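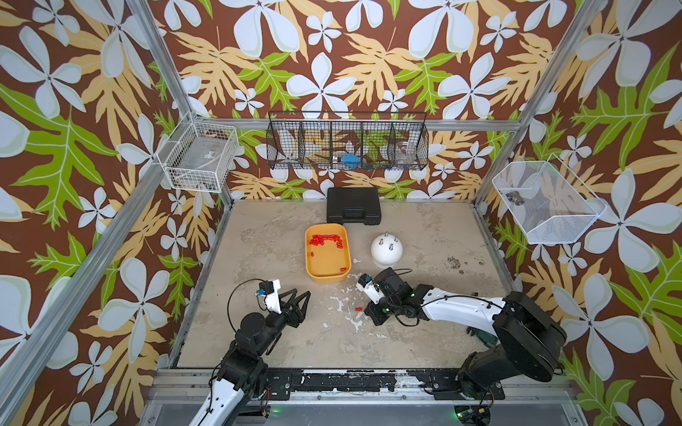
Häufige Fragen zur Zelle Mangundap (zwei Arme, eine Arbeitsfläche)

Zusammengestellt von Fitzgerald Halvorsen für alle, die die Zelle übernehmen, warten oder sich über sie ärgern. Antworten, bei denen ich mir nicht sicher bin, sind als solche erkennbar.

Muss ich nach dem Einschalten jedes Mal neu referenzieren?

Laut Handbuch von Sadard nein. Ich mache es trotzdem, und zwar beide Arme nacheinander, den linken zuerst. Die Steuerung merkt sich die letzte Lage angeblich auch nach einem Stromausfall. Einmal hat sie sich eine gemerkt, die nicht stimmte, und danach stand der rechte Greifer deutlich tiefer als gedacht. Das Referenzieren kostet weniger Zeit als ein neues Fingerpaar.

Die grünen Lampen unten an den Armen leuchten. Ist die Zelle damit startklar?

Grün heißt, dass der Arm Spannung hat und kein Fehler anliegt, den er selbst bemerkt. Von lockeren Schrauben, verdrehten Fingern oder einem verrutschten Tablett weiß die Lampe nichts. Also: Grün abwarten und dann trotzdem hinschauen.

Wie fest müssen die Arme auf der Schiene sitzen?

Die schwarzen Platten werden kreuzweise angezogen, mit dem Drehmomentschlüssel aus der Schublade und nicht nach Gefühl. Danach ein Strich mit dem Lackstift über Kopf und Platte. Nach 40 Betriebsstunden nachziehen, später alle 200. Ob die 200 gut begründet sind, weiß ich nicht, die Zahl stand schon auf dem Wartungsblatt, als ich die Zelle bekam. Wer eine gewanderte Markierung findet, trägt sie bitte ein und zieht nicht einfach still nach.

An der Schiene blättert etwas Weißes ab. Ist das ein Schaden?

Nach allem, was ich prüfen konnte, nein. Es sind Reste auf der Vorderseite, die Auflagefläche der Platten ist davon nicht betroffen. Wichtig wird es erst, wenn eine Platte gelöst wird: Dann muss die Fläche darunter sauber sein, bevor sie wieder draufkommt. Ein Krümel reicht, und der Arm steht schief. Das sieht man an der Basis nicht, am Greifer dafür umso besser.

Und die Flecken auf der Arbeitsfläche?

Mit einem feuchten Tuch drüber, mehr nicht. Kein Lösemittel. Der Betreuer von Betoston hat uns eine Spezialreinigung angeboten, deren Nutzen mir bis heute keiner erklären konnte. Die Flecken stören höchstens die Bilderkennung, und dort vor allem die dunklen auf der rechten Seite. Wenn die Software einen Fleck für ein Teil hält, zuerst die Belichtung prüfen und danach die Schwelle. Wer gleich die Schwelle hochdreht, verliert am Ende echte Teile.

Stört die Blumentapete die Kameras?

Kommt darauf an, wen man fragt. Pestimow, von denen die Auswertung stammt, behauptet, ihr Modell komme mit jedem Hintergrund zurecht. Ich hätte dafür gern Zahlen gesehen, bekommen habe ich eine Präsentation. Praktisch gilt: Wird eine der drei Bahnen getauscht, läuft vor der Freigabe der komplette Testsatz noch einmal durch. Auch dann, wenn es wieder dasselbe Muster ist.

Wo genau gehört das gelbe Tablett hin?

Etwas links von der Mitte, mit der Schablone ausgerichtet. Es ist nicht verschraubt und wandert, wenn ein Finger am Rand hängen bleibt. Die roten Teile kommen lose hinein. Sie müssen nicht gleichmäßig verteilt sein, und wer sie ordentlich hinlegt, prüft etwas anderes als den Normalbetrieb.

Was tun, wenn ein Teil neben dem Tablett liegt?

Lauf anhalten, Freigabe wegnehmen, Teil zurücklegen, Eintrag ins Protokoll. Bitte nicht bei laufendem Arm hineingreifen, auch nicht »nur kurz«. Die Kollisionserkennung ist auf dem Datenblatt sehr überzeugend. In der Zelle habe ich sie schon spät reagieren sehen.

Wie verlege ich die Kabel am Handgelenk?

Mit einer Schlaufe, die bei voller Drehung noch locker bleibt. Zu stramm verlegt, zieht das Kabel an der Kamera, und die Kalibrierung ist dahin. Zu weit verlegt, bleibt es irgendwo hängen. Nach dem Verlegen den Arm von Hand in die äußersten Stellungen bringen und dabei auf den Stecker schauen - der gibt meistens zuerst nach.

Wann werden die Greiferfinger gewechselt?

Wenn die Spitzen nicht mehr sauber aufeinandertreffen. Das vorgegebene Intervall halte ich für großzügig zugunsten des Verkäufers. Finger immer paarweise tauschen, danach Nullpunkt setzen und 19 Griffe mit einem roten Teil fahren. Geht einer davon daneben, beginnt die Prüfung von vorn. Ein Satz für beide Arme kostet 2.760 Kronen, also bitte nicht auf Verdacht bestellen.

Darf ich in den Drahtkörben an den Wänden etwas ablegen?

Kleinteile ja, solange nichts in den Arbeitsraum ragt. Schweres Werkzeug nein. Und wer einen Korb umhängt, fährt die Arme vorher einmal langsam durch, denn im Modell der Steuerung stehen die Körbe noch an der alten Stelle.

Lohnt sich der Wartungsvertrag?

Bisher haben wir alles, was wirklich kaputt war, selbst repariert. Die Fernwartung hat zweimal einen Neustart empfohlen. Dienstags ist dort immerhin jemand am Telefon.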